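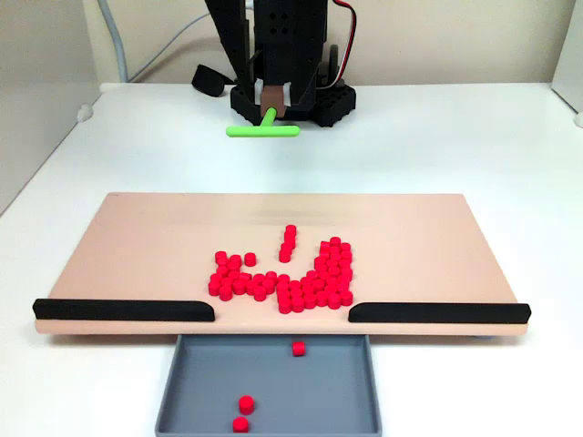

Figura 4. Espacio de trabajo con el empujador en T detrás de las piezas rojas. La salida hacia la bandeja gris es el hueco entre los dos raíles negros.

4.2. Planificar con montones en vez de con piezas

Nuestra primera versión de Kutar seguía cada disco por separado. Sobre el papel era lo más limpio: un estado por pieza, una predicción por pieza y un coste que sumaba las distancias al hueco. En cuanto los discos se pegan unos a otros, todos del mismo rojo y con la misma tapa plana, el seguimiento empieza a intercambiar identidades y el planificador persigue fantasmas. Me pasé casi todo febrero ajustando la asociación entre instantes (con bastante cabezonería, lo reconozco) antes de aceptar que la identidad de cada disco nos daba igual. Para llevarlos a la bandeja, un disco vale lo mismo que su vecino.

Así que cambiamos la representación. El módulo de percepción, que llamamos Wulletti, segmenta el rojo sobre el tablero claro y devuelve una rejilla de ocupación más la lista de componentes conexas. Una columna estrecha separada del bloque principal es una componente; un disco suelto, otra. Los raíles y el hueco entran en el mapa como geometría fija, y todo lo que cae dentro de la bandeja se borra del estado y se contabiliza aparte.

Sobre esa rejilla, el planificador muestrea empujes rectos candidatos – hasta 1.000 por ciclo – definidos por un punto de apoyo, una orientación de la barra y una longitud. Cada uno se pasa por el modelo aprendido, entrenado con 2.924 empujes grabados en esta misma mesa, y nos quedamos con el de menor coste. El horizonte es de un solo empuje. Probamos con dos y tres, pero el error del modelo se acumula muy deprisa cuando el grupo se abre en abanico, y preferimos volver a mirar y planificar otra vez.
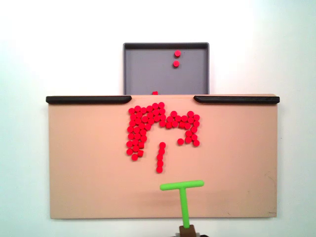 El coste tiene dos términos. El primero es la distancia de la masa ocupada al hueco, medida rodeando los raíles y no en línea recta (error nuestro de la versión inicial: premiaba aplastar discos contra un raíl). El segundo penaliza la dispersión, y aquí sí que hay que andarse con ojo con el peso. Si es muy alto, el robot se dedica a peinar el montón y no avanza; si es muy bajo, empuja por el centro y deja piezas sueltas a los lados, que luego salen carísimas de recoger porque cada una pide su propio empuje.

Al final fijamos el peso con una búsqueda sobre 284 configuraciones iniciales simuladas y lo dejamos quieto durante toda la evaluación. Sigue sin gustarme del todo – sospecho que debería depender de cuántas componentes quedan –, pero las variantes adaptativas que escribimos oscilaban entre dos empujes casi equivalentes y las dejamos para más adelante.

Compartido 14 veces · 3 comentarios
Contacto: grupo Tambunan · © Los autores · Volver arriba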